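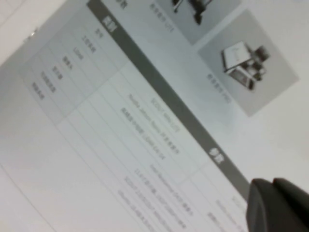 Hello all, and sorry for the long silence from Drulluvstead.

> Has anyone still got the Chinese brochure? I only want the tables. February list

Yes, dear, I have, and I've had a lovely slow evening with it! The left-hand column is all Chinese apart from "LiDAR", so bring a dictionary (and a pot of tea).

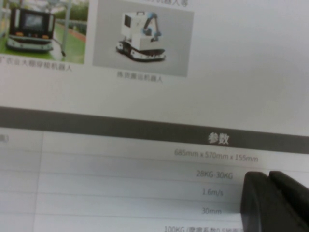 Posted by Fedik, September 2020

The page with the two photos is my favourite, the green floor one especially. I'll happily post it on to whoever is next.

Shares: 2 | Comments: 2

Allico: Me next, please!

Michalski: Then me, I've 74 others to file.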